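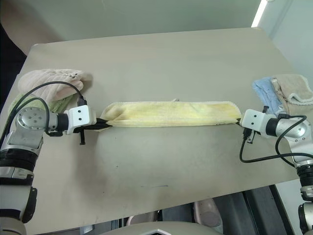 Folding a towel takes me four or five seconds, and I don't think about it. I went to the open day at Medeiros mostly to find out how close a machine has come to that, because my sister-in-law runs the linen room of a small hotel and keeps getting brochures that tell her it's a solved problem. Medeiros is a workshop of 50 people on the edge of Brurkcombe, and in December it let the public in for an afternoon to see its two-armed machine do laundry. When my turn came at the table it had a yellow towel pinched at both ends, already folded down to a long narrow band, with a few other towels in pastel colors behind the arms. It's an odd thing to stand and watch. You find yourself holding your breath over a towel.

Search this site Search Go

Posted in December by Traian Lungu

The tour came first. We were walked past the benches where the arms get put together, then a room of spare parts that our guide was clearly fond of, then a hallway with a poster about Flakudlow, the software that decides where the hands should go. I asked what it does when it gets something wrong. The guide said it tries again. I asked how many times, and she said that depends on the towel.

I liked her for that answer. The brochure they hand you at the door is a lot less careful. It says the system has finished 826 folds in trials and is "ready for the home." I asked how many folds had been started, and she went off to find out. She came back with a colleague, who told me the figure wasn't one they gave out. Fine, but then I don't know what 826 means. If it's out of 1000, my sister-in-law would send it home before lunch.

What I can report is what a visitor gets to see, and that's small towels on a flat table in a bright room. Hand towels are about the friendliest laundry there is. They have four corners and no sleeves. There wasn't a fitted sheet in the building as far as I could tell, and when a man behind me asked about socks he got a laugh and no answer. 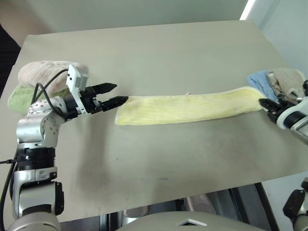 The yellow towel at the demonstration table, with pink and green ones behind the left arm and blue and beige behind the right.

I'll give them this much: the grip is better than I expected. Terry cloth is thick and floppy, and two hard black fingers don't look like the right tool for it. I had pictured something more like a barbecue, with tongs and swearing. But a good grip is only the start of the job. In a linen room the towels come out of the dryer in a knot, some inside out in their own way, with a washcloth stuck to one of them. Somebody has to pull the pile apart, shake each piece, spot the stain, fold it, square the stack and carry it to a shelf. I asked which of those the machine does. Folding, mostly. Sorting is "on the road map."

The price is also on the road map. A woman from Drundau, a laundry firm that says it may take one on trial next year, told me over coffee that she'd want it to work a full night shift with no one standing beside it. She didn't sound sure she would get that. Her slowest folder, she said, can also answer the phone.

There is a case for a slow machine. If it folds while you sleep, who cares how long it takes? I put that to the guide myself, to be fair to them, and she agreed a little too fast. My trouble with it is the table. At my house it would take up the whole kitchen, and I'd still have to feed it and put everything away.

So is it worth the trip? If you like machines, yes, and the staff are patient with questions. Parking is behind the building, the coffee is free, and you should ask to see the parts room even if it isn't on your tour. I told my sister-in-law to keep the brochure and ask for one thing before she talks to any salesman: a full basket, straight from the dryer, with her own towels in it. She's written to them. They haven't picked a date yet.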